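Call for participants: Letidmont Summer Reading Week on Vows, Oaths and Release

31 May 2018 - 4 min read
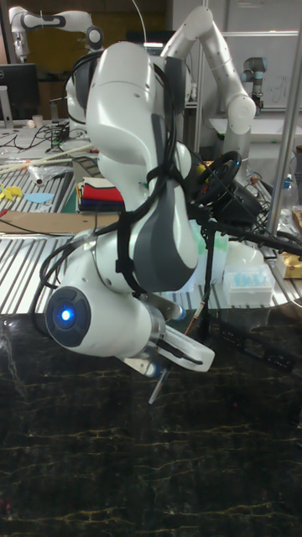
White robotic arm over a dark, marble-patterned tabletop.

The Letidmont Centre invites applications for its summer reading week, to be held at Liapis House in August. The subject this year is the making and undoing of vows in Jewish, Christian and Muslim texts.

All three traditions treat a spoken promise to God as a serious matter, and all three have had to decide what to do when the person who made it cannot or should not keep it. The rabbis discuss regret, mistaken vows and the power of a sage to release. Canon lawyers wrote at length on dispensation and who may grant it. Muslim jurists worked out the forms of expiation for a broken oath, and disagreed about which words count as an oath in the first place. These discussions are usually taught separately. We want to read them side by side, slowly, with people who know one of them well and are willing to be beginners in the others.

The week is led by Sotiris Tzanetos, with a visiting tutor for each of the three bodies of text. Tutors' names will be sent to successful applicants with the reading list.

What the week involves

Mornings are given over to close reading in pairs, followed by discussion in the full group. Pairs are set by us and change each day. Afternoon sessions are shorter and take up one question that has come out of the morning's text - for example, whether a vow made in anger binds, or whether a parent may cancel a child's. Evenings are free, apart from the first, when we eat together and go through the arrangements for the week.

The opening text will be the passage on Jephthah and his daughter in Judges, which participants should read before they arrive, in any translation. After that we move to the tractate Nedarim, then to selections from the canonists, and then to the chapters on oaths in two legal handbooks. The last morning is kept for texts brought by participants.

All texts are supplied in the original and in English. Discussion is in English. You do not need to read Hebrew, Aramaic, Latin or Arabic, but most people who have enjoyed past weeks could manage at least one of them. If you are still learning, say so on the form and we will take it into account when setting pairs.

Who should apply

We have 28 places. We welcome graduate students, teachers in schools and adult education, clergy and others in religious work, and lawyers with an interest in the subject. Independent readers with no institutional post may also apply and are considered on the same terms.

Applicants may be of any religion or none. The reading week is not a dialogue event and nobody will be asked to speak for a community. We do ask that people argue from the page in front of them and that they attend every session. Please do not apply if you can only come for part of the week.

Last year we received more than 200 applications, so we cannot give individual comments to those who are not offered a place.

Costs

Tuition, texts and lunches are paid for by the Fasura Fund. Rooms at Liapis House are free to participants who are not in full-time paid work. Others are asked for a contribution, which is set out on the application form. Rooms are single, with shared bathrooms on each landing. There is a lift to the first two floors only, so please tell us if you need a room that can be reached without stairs.

A small number of travel grants are available. These are paid after the week on production of receipts. We cannot pay for travel in advance, and we cannot cover the costs of partners or children.

The kitchen is vegetarian. Sealed kosher meals can be ordered if we know at the time of application. There is no teaching from Friday afternoon until Sunday morning, and a quiet room is kept open all day for prayer.

How to apply

Please send the following in a single file:

- the completed application form
- a letter of no more than 2 pages, saying what you have read on the subject and what you would like to read next
- the name of one person who has studied or worked with you and is willing to be contacted

Those who wish to be considered for the Plolov Bursary should also send a piece of written work of up to 3,000 words. It need not be on vows, and it need not be academic - a sermon, a lesson plan with notes or a translation with commentary would all be suitable. The bursary covers travel in full and is open to anyone who has not attended a Letidmont week before.

Letters are read by Sotiris Tzanetos and one of the visiting tutors. We look for evidence that an applicant reads carefully and can work with a stranger on a difficult page. Publications and grades carry little weight.

The form and closing date are on the applications page of our website, or can be requested from the Centre office by post or telephone. Late applications go on the waiting list. People who need a visa should apply early and ask for a letter of invitation as soon as they have accepted a place.

Questions about the programme should be addressed to Sotiris Tzanetos at the Centre. Questions about rooms, meals or access should go to the Liapis House office, which is open on weekday mornings.

2 comments

Sign up to the Letidmont newsletter for news of seminars and calls. You can unsubscribe at any time.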